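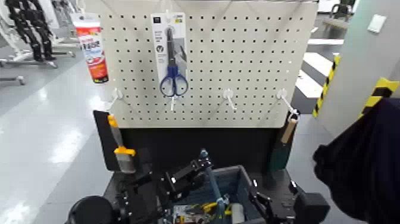

The pegboard test, with the blue-handled scissors hung up in their packet.

Gripper trials: the questions I keep getting

I've been comparing two sets of parallel grippers on our two-armed setup since May, and my inbox has filled up with much the same questions. So I've put the answers on one page. If yours isn't covered, use the contact form and I'll add it when I get a minute.

Which grippers are you comparing?

The Pesilel pair and the Ferker pair. Both are plain two-finger parallel types, both bolt on to the same wrist, and both run off the Grabner controller we already had. I did want a three-finger one in there as well, but it needs its own power supply and I ran out of patience (and sockets).

Why a pegboard?

Shops are full of them! Lifting a packet off a hook sounds like nothing, but the arm has to hold the card, raise it over the tip of the hook and bring it forward without bending anything. A gripper that's brilliant at picking blocks off a table can look very silly here. Ours did, for most of the first week.

What do you hang on it?

Ordinary shop stuff. Scissors in a blister packet, a tube, a hand tool with a wooden handle, that sort of thing. I like having flat, round and long shapes on the go together, as each one asks for a different grip. The scissors are my favourite because the plastic bulges out from the card and you have to decide which bit to trust.

So where should the fingers go on a blister packet?

On the card, near the top, if you can get there. Squeezing the bulge works until the plastic gives a bit, and then the whole packet swings. The Pesilel fingers are slimmer and slide in behind the card more easily. The Ferker ones hold harder once they're on, but they do like to knock the neighbouring hook on the way in.

How many tries have you done?

259 on the packet alone, 126 with the Pesilel and the rest with the Ferker. I meant to make it even and lost track of a batch where I'd forgotten to save the logs. Please don't write in about this, I've been told off already.

Which one is better, then?

For the pegboard, the Pesilel, and I'd pick it again tomorrow. For the bin it's much closer. Small loose parts want a firm pinch and the Ferker has one - it just needs more room to open than I'd like.

Do both arms do the same job?

They can, but I mostly have one doing the lifting and the other waiting near the bin. Swapping sides is worth doing every so often. Our left arm had a loose wrist bolt for ages and I'd been blaming the gripper.

What about the camera?

It's a Hikville, set up to look down over the arms. White board, white hooks: not its happiest day out. I turned the exposure down 2 steps and the hook tips became much easier to pick out. Glossy packets still throw a glare now and then, so I tilt the stand a touch.

Can I borrow your settings?

Yes, gladly. Burgi Moser keeps the tidy copy and I keep the messy one, so ask for hers. You want version 11 of the grip file. Check your own finger width before you run it, and start slow.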